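Gobnait Mac Mathúna has spent most of her working life writing the leaflets that come folded up in a plastic bag with your new appliance. She lives in Allcombe, in a tall house with a great many drawers, and she would like it known that she has read every word of every leaflet she ever wrote, a claim she doubts any customer can match.

"My mother kept hers in a biscuit tin," she says. "Unopened. She was very proud of me."

She began at Etden, where the house style ran to a single rule, which was that no sentence should get the firm sued. Her first job was a kettle. The kettle had one switch, and the leaflet had 10 pages.

"Page one told you not to immerse it. Page two told you not to let anyone else immerse it. You reached the switch on page seven, by which time most people had made tea."

She moved on to Cisero, a smaller outfit with larger ambitions, and there met Intan Rondonuwu, who drew the diagrams. The two of them have worked together ever since, and still argue about arrows. Rondonuwu, who joined us for the second pot of coffee, holds that a good arrow makes the sentence beside it unnecessary. Mac Mathúna has heard this before.

"She once sent me a drawing with 60 arrows on it," she says. "It looked like a battle."

"It was a battle," says Rondonuwu. "It was a cot." 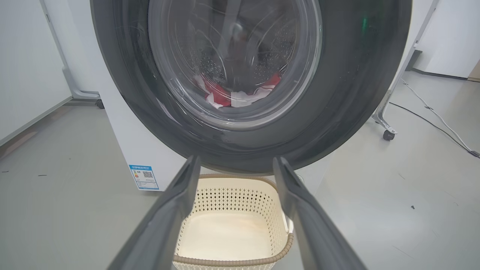 The hardest thing to write, both agree, is a name for a part. Engineers have their own words and won't give them up, and customers have other words, several of which can't be printed. Mac Mathúna once lost the better part of June to the question of what to call the round bit on the front of a washing machine. There is the door as a whole, and then there is the clear window in the middle of it, with that wide, shiny dark grey ring running round the outside, and the engineers wanted a separate term for each. "They offered me 'outer bezel assembly'. I said, my aunt is going to read this. I said, she'll think it's a disease." The leaflet went out saying "door".

Translation is another sore point. The pair did a run of work for Ó Briain, whose leaflets went into so many languages that the English had to be cut to fit the paper. A warning she was fond of, about not standing on the product, came down to the words "Do not." She thinks it may be her best work.

I asked whether people complain. They do, and she has kept the letters. One man wrote to say that he had followed the instructions exactly and now owned a shelf facing the wall. Another corrected her commas, all of them, in green ink, and asked for a job.

"He'd have been good," says Rondonuwu.

"He'd have been unbearable," says Mac Mathúna. "But yes."

These days firms would sooner put up a video, and her work has thinned out. She has watched a few. In one, a cheerful young man took 50 seconds to say hello. She still gets asked to tidy up a leaflet now and then, and she charges more than she used to, on the grounds that she now leaves more out.

Before I went I asked to see the manual for the coffee machine, which had been making a noise like a goose throughout. She opened three drawers, then a fourth, and told me it was probably in the shed.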